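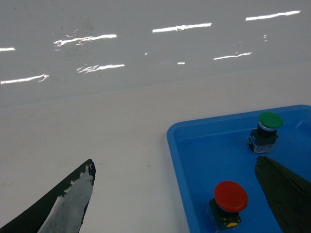
Evening repair class returns to Bedudach for a second year

Wednesday, May 10, 2023

Anyone who has ever stood in front of a dead fuse box wishing they knew a bit more will be glad to hear that the beginners' course in small electrics is coming back to the Ferna community workshop in Bedudach, and this time there is room for more people.

Catalina Godoy, who taught the first course last November, had hoped for a handful of neighbours and ended up with a waiting list (and a good many cakes, brought in by grateful learners). "People arrive a little frightened of it all, and by the last evening they are telling me how they would rewire my kitchen," she laughed.

The new course runs over 6 evenings, with 2 groups so that those who work shifts can choose whichever suits them. It begins gently with plugs and lamps, then moves on to switches, simple control circuits and how to read a wiring diagram without getting a headache.

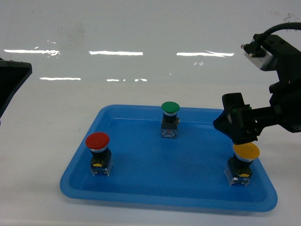
Green, red and yellow push buttons in a blue tray.

A grant of £2,000 from the Núñez family fund will pay for tools and keep the evenings free of charge. Telmo Sepúlveda, a retired lift engineer, will be helping at the benches, and Josefina Gaete is looking after bookings.

Places can be reserved at the Ferna front desk, or by ringing extension 294 on any weekday morning. Please bring reading glasses if you use them, as some of the screws are very small indeed!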